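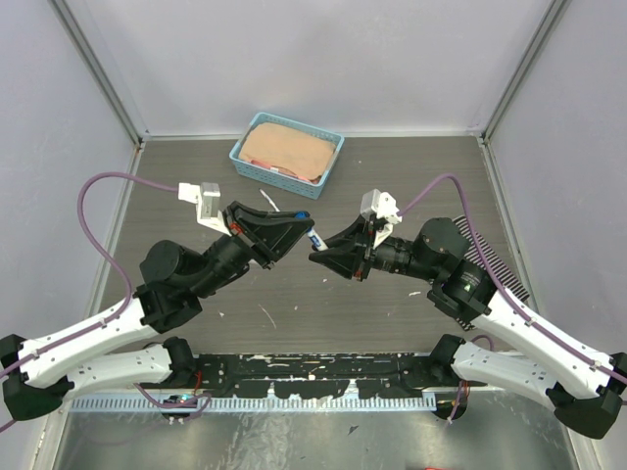

Questions about painting a rented room
2 min read

Do I need permission from my landlord?
Yes, in most cases. Write to him before you buy the paint, and keep the answer until you move out.

How much paint should I order?
For a small bedroom with two coats, 4 litres of Rostura matt is normally enough. Dark walls need a primer first.

Can I return a tin?
Unopened tins can be returned to Woreo within 19 days. Mixed colours we cannot take back.

When can I put the furniture back?
Please wait until the next day. Heavy wardrobes should stay a little away from the wall for one week more.

Who can help me to choose the colour?
Anas El-Sayed answers colour questions at our Jalluter shop on Saturdays. Bring a piece of your curtain with you.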